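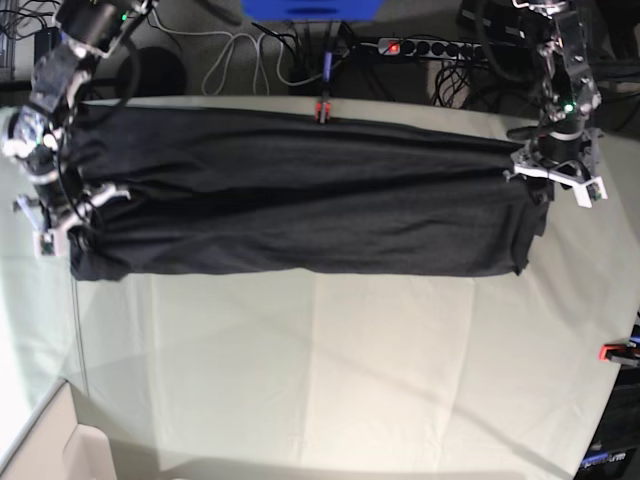
Laundry Week at Camholm

Every July the Camholm textile room washes, dries, folds and puts away everything it lends out, and every July I volunteer to write the gallery page, having forgotten the year before. The costume store holds 431 pieces, and a depressing share of them are black. Stagehands wear black, the chorus wears black, and the understudies wear black out of general gloom. So a good part of the week looks like this one: a dark top stretched out flat on the long table, wrinkles running the length of it, with the pale cloth underneath still showing its own fold creases in a faint grid. Yes, we iron costumes for a living. No, we did not iron the tablecloth. Beverley Fothergill has asked me to say that it was on her list.

The cloth is new this year. Its predecessor was navy, and you could lose a whole black shirt on it until someone leaned on a button. Pale shows up lint, loose threads and the edge of a hem, so you can tell when a side has started to dip before you commit to the first fold.

Our method, for anyone joining us next time:

Lay the top out at full width, holding it by both ends. Pull gently. Jersey remembers being yanked, and it will bring it up later.

Smooth from the middle outward with a flat hand. Small ripples can stay. Anything bunched at the ends has to be let out, or it will be there in December with a crease you could post a letter in.

Fold the sides in, then fold up from the hem in thirds. Gareth Wragg folds in quarters and has been spoken to.

Stack no more than six to a shelf. Seven is a landslide.

Labels go on the left, facing out, in pencil. The Bramberg boxes are for knits and the Haworth boxes are for anything with a collar. The Drondar boxes are for whatever we can't identify, and there are now more of those than the other two put together.

We ordered 300 new hangers as well, on the theory that they would cut down on the folding. They arrived with hooks too small for the rail, and they are free to a good home if your rail is thinner than ours.

The room opens at 9 in the morning and the kettle goes on at 20 past. Bring your own mug, and wear something that isn't black, or it may get folded.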